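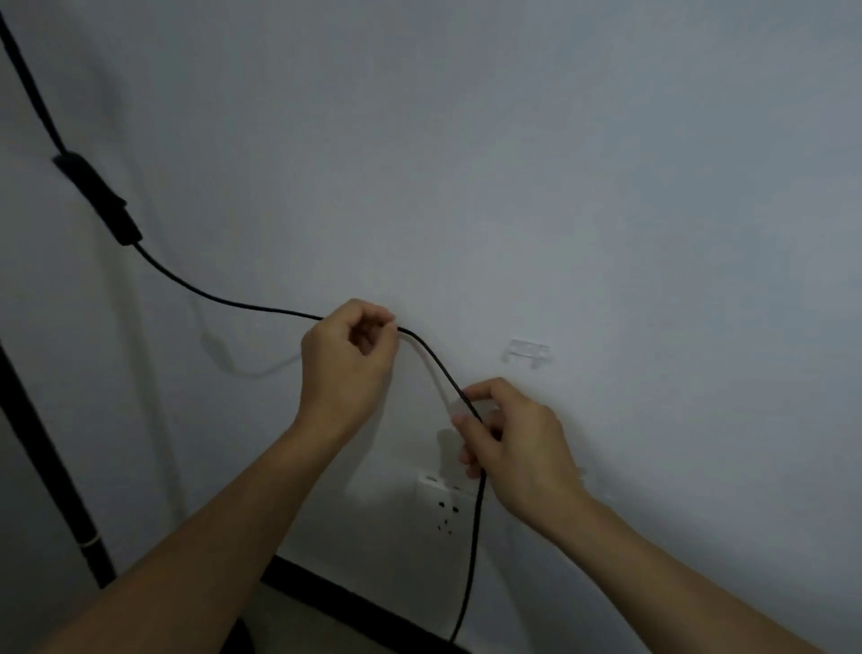
One commenter under the last review wanted to know whether the Rikoler head camera was worth having at all if you already own a wrist camera. For cable work, I would say yes. I have used the Rikoler for 2 weeks alongside the Khosravi wrist unit, mostly to record cable routing by hand so the arm has something to copy.

The Rikoler sees both hands and a good stretch of wall at once. A black cable on white paint shows up well, including the bend between the fingers. Clear plastic clips are harder. You get the glossy edges and not much else, and a pale cable on the same wall nearly disappears. Turning the exposure down a step helped a little.

The Khosravi gets closer and picks up the clips better, but it loses the rest of the cable as soon as the wrist turns. I saved 1,862 clips of video from the two units and threw out roughly 200, nearly all from the Khosravi.

Setup on the Rikoler took 40 minutes with the Kasevmont controller. The headband is stiff and the lead is too short. The menu still forgets the frame rate after a restart, as it did in the November firmware.

If you only route cables, buy the Rikoler. For small connectors, keep the wrist camera.

Posted May 28, 2022 in Cameras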